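Subject: Re: [saken-kitchens] counters – seal or don't bother?

Hi all,

Sorry, slow to answer, November is eating me alive. Quick reply to Kumiko, then some stuff on the cabinets since two of you asked off list.

Kumiko Minami wrote:

> We're down to the last decisions for the galley kitchen and I keep going in circles on the counter. The Cluladow place wants 3,019 for the stone, cut and installed, sealing is extra. My sister says sealing is a racket and she never did hers. Also my husband wants wood doors all the way up and I'm scared it'll look like a cabin. Does anyone have wood uppers with a light counter and regret it? And where did people put the coffee stuff? We only have one outlet on that side.
>
> Kumiko

OK, in order.

Sealing. Depends what the stone is and they should tell you without you having to beg. Ask for it in writing. If it's quartz (the man-made stuff) you don't seal it, period, and if they're trying to charge you for it go somewhere else. Granite – do the water drop thing. Few drops on a spare piece, leave it, wipe, see if there's a dark spot. Dark spot = seal. You can do it yourself with a bottle and a rag, I did mine in one evening while the pasta was on. Did it again 2 years later, took less time than finding the bottle.

Price sounds normal to me for a galley but check if it includes the sink cutout. Clarnuvach quoted me without it and then it was suddenly a "site adjustment". Grr.

Wood uppers. No regrets here. The cabin look comes from wood on wood on wood IMO, so keep the counter pale and go easy on the rest. Long plain handles help too. Wall color matters more than I thought it would, I went thru so many sample pots. Anything yellowish makes orange wood look more orange. Grayed purple or grayed blue calms it right down.

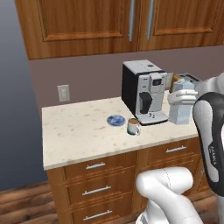

*Warm wood doors, speckled light counter, mauve-gray wall.*

Coffee. Put the machine near the outlet and then live with it there, don't plan a "coffee station", they just collect mail. Do measure the height under the uppers with the lid OPEN. Mine clears fine shut and hits the door when you fill the tank, so I drag it forward every single morning. Sobczak (the electrician, not the tile people) added a second outlet for 74 and I should of done it before the paint.

Fridge. Antigoni Moschos brought this up a while back and she was right so I'm repeating it. Check which way the door swings before you fix the run of cabinets! Hers opened against the wall and she couldn't pull the crisper drawers out all the way. You can swap the hinges on most of them, but read the manual first, some of the ones with a display in the door you can't. 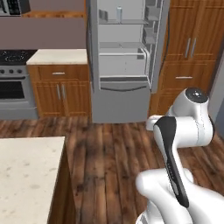

Also leave a gap on the hinge side. The door is thicker than the box and people forget the handle sticks out even more. I was given 66 for the opening width by the cabinet guy, in cm, and it was tight. Go wider if you've got it, put a filler strip in, noone ever looks at a filler strip.

Antigoni, do you still have the hinge kit part number? Lost it when I switched laptops.

Have to run, kid pickup. Kumiko, send the floor plan if you want, I'll look at it tonight after 9.

– R.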